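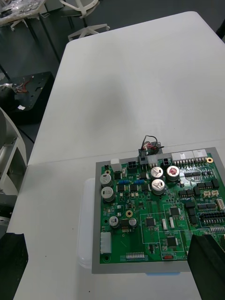 洗濯機がウーンではなくヴーンと言うようになったんです、その違いが伝わらなくて電話口で何度も真似をしました、と書いてきた相談者がいる。本節で扱うのは、この「ヴ」である。

4.2 故障の訴えに現れるオノマトペ

家庭用機器の修理相談において、相談者は見えないもの、触れられないものを言葉で相手に渡さなければならない。筐体の内側は閉じていて、手がかりになるのは音、振動、匂い、動きの遅れといった断片である。図4はプリント基板の一例で、上辺にコネクタが並び、そのひとつに線の束が差し込まれている。受け手の技術者はこうした部品の名前で考えるが、相談者の文章に「コネクタ」や「基板」という語が出てくることは少ない。代わりに出てくるのが「カチカチ」「ジー」「プスン」であり、その豊かさには、データを読み進めるたびに驚かされた。

図4 トレーに収まった緑色のプリント基板

分析の対象は、修理相談の受付サービスHivachに寄せられた文字相談3,015件である。個人情報を除いたうえで、Dranuraコーパスの一部として整備した。相談文には一件あたり2,000字の上限があるが、上限まで書き込む相談者はまれで、多くは数行で終わる。その数行のなかに、音の描写がぎゅっと詰まっている。抽出の手順は前節で述べたとおりで、語形の異なるものを別に数え、長音の長さの違い(「ブーン」と「ブーーン」など)は同一の型にまとめた。こうして得られた型は81にのぼる。

まず目を引くのは、清音と濁音の使い分けである。「カタカタ」と「ガタガタ」、「コトン」と「ゴトン」、「シャー」と「ジャー」のような対は、日本語のオノマトペ研究では古くから注目されてきた。濁音の側が重さ、大きさ、粗さを帯びやすいことも広く知られている。ところが相談文のなかでは、この対がひとつの文章に同居し、時間の経過を示すために使われることがある。次の(1)から(3)を見てほしい。表記は原文のままとし、機種名のみ伏せた。

(1) 最初はカタカタだったのが、だんだんガタガタになってきて、脱水のときに床まで響きます。
(2) 前はスーッと閉まったのにズーッて感じで、最後にゴトンといいます。
(3) コロコロいってたのがゴロゴロに昇格しました。

(1)では、語頭の子音が濁るだけで症状の進行が表されている。形容詞も程度副詞もほとんど要らない。「だんだん」の一語を挟めば、読み手の頭のなかで音が育っていく。(2)では摩擦のない動きと引きずる動きが母音をそろえたまま対比され、さらに「ゴトン」が動作の終わりを打っている。(3)の「昇格」にいたっては、相談者自身が清濁の対をひとつの階段として捉えていることを、みごとに言い当てている。筆者はこの例に出会ったとき、しばらく次の相談文に進めなかった。話者の直観がこれほどはっきりと表に出た資料は、作例をいくら並べても手に入らない。

進行を表す清濁の対が見られた型は25である。対の向きはほぼ一定で、清音が以前の状態、濁音が現在の状態を担う。逆向きの例もないわけではなく、「ガーガーがカーカーになって、逆に怖い」という掃除機の相談がその代表である。この例では濁音から清音への移行が、音の軽さよりも乾きや空回りを連想させているらしい。「逆に」という語が添えられている点も見逃せない。書き手は通常の向きを知っており、そこから外れることをわざわざ断っているのである。

次に、撥音「ン」と促音「ッ」、長音の分布を見る。機器の音は大きく、続いている音と、一度だけ鳴って止む音とに分かれる。続く音には「ブーン」「ジー」「キュルキュル」のように長音または反復が用いられ、一度きりの音には「カチッ」「パン」「プスン」が用いられる。ここまでは予想の範囲であろう。面白いのはその中間にある「鳴りそうで鳴らない音」の書き方である。

(4) スイッチを押すと、ウッ、ウッ、といって、それきりです。
(5) キュ、キュ、キュル、まではいくんですけど、ルルルにならない。
(6) ブ、で止まる。ブーンの、ブ。

(5)と(6)は、正常な音の語形を途中で切ることによって、動作の失敗を表している。「キュルルル」という完成形が書き手と読み手の双方に共有されているからこそ、その欠けが意味を持つ。語形の一部を取り出して「ここまで」と指し示すやり方は、話しことばでは身振りや声色に支えられるが、文字だけのやりとりでもこれほど自由に使われている。とくに(6)の「ブーンの、ブ」は、オノマトペを引用し、分割し、その断片に名詞のような資格を与えるという三段構えの操作を、十字足らずでやってのけている。

五月に追加で収めた相談群では、扇風機や冷風機に関するものが増え、「フォンフォン」「ファサファサ」「シャラシャラ」など、冬の暖房機器にはあまり現れない型が加わった。季節によってオノマトペの目録が入れ替わるのは、考えてみれば当然である。それでも、目録の入れ替わりを実際の一覧で追っていくのは楽しい作業であった。風を送る機器の訴えでは、ファ行とシャ行が正常側にも異常側にも現れ、清濁の対による区別がききにくい。その分を補うように、「紙をめくるような」「遠くで誰かが拍手しているような」といった直喩が続く。オノマトペと直喩は競い合うというより、片方の手が届かないところにもう片方が伸びていく関係にあると見てよい。

比較のため、同じ形式で集めた二つの資料にも触れておく。ひとつは楽器の不具合を扱う掲示板Skaravau、もうひとつは自転車の整備を話題とする投稿欄Camposである。Skaravauの書き手は演奏経験を持つことが多いためか、音の高さや減衰を専門語で述べ、オノマトペを補助に回す傾向がある。「ビビる」「詰まる」のように、もとの音の感じを残しつつ動詞として定着した語も目立つ。Camposでは、音と手応えが分かちがたく結びついている。「ペダルがコクッとくる」の「コクッ」は、耳で聞いたものとも足で感じたものとも読め、書き手もそれを区別する必要を感じていないようである。家庭用機器の相談では身体が機械に触れていない時間が長く、このような融合例は限られる。ただし冷蔵庫の扉や引き出しのように手で動かす部分になると、Camposに近い表現がたちまち顔を出す。

表現の選択に機器との接し方が関わっているという見通しは、オノマトペの記述にとって大きな魅力をもつ。従来の分類では、擬音語と擬態語の境界は語ごとに論じられることが多かった。しかし「ガクガク」ひとつをとっても、棚の上で揺れている換気扇について書かれた場合と、握っているハンドミキサーについて書かれた場合とでは、聴覚と触覚の配分が異なる。相談文には機器の種類と使用状況が書き添えられているため、この配分を個々の例に即して検討できる。辞書の見出しの下で静かにしていた語が、台所や脱衣所に置かれたとたんに動き出すのである。

最後に、冒頭の「ヴ」に戻りたい。「ヴーン」は資料中では周辺的な表記で、多くの書き手は「ブーン」で済ませている。それでも「ウーン」と「ヴーン」を対にした書き手にとって、「ブーン」では唇の破裂が強すぎたのであろう。「ウーン」との連続を保ったまま濁りだけを加えるには、「ヴ」という文字がぜひとも必要だったと考えられる。外来語音の表記として知られる文字が、洗濯機の微妙な変化を書き分けるために呼び出されている。同様の工夫には、「あ゛ー」のように本来濁点のつかない仮名に濁点を添えたもの、半角と全角の長音を混ぜたもの、小書きの母音を重ねて音のかすれを示したものがある。これらは集計の段階で近い型に統合したが、表記そのものの分析は5節で改めて行う。

なお、相談文に対する技術者側の返信では、相談者のオノマトペがそのまま鉤括弧に入れて繰り返されることが多い。「ご相談の『ブ』の音ですが」という返信の書き出しは、相談者がその場で作った断片が、二人のあいだの用語として受け取られた瞬間を伝えている。返信を含めたやりとり全体の構造については、4.3で例を追いながら述べる。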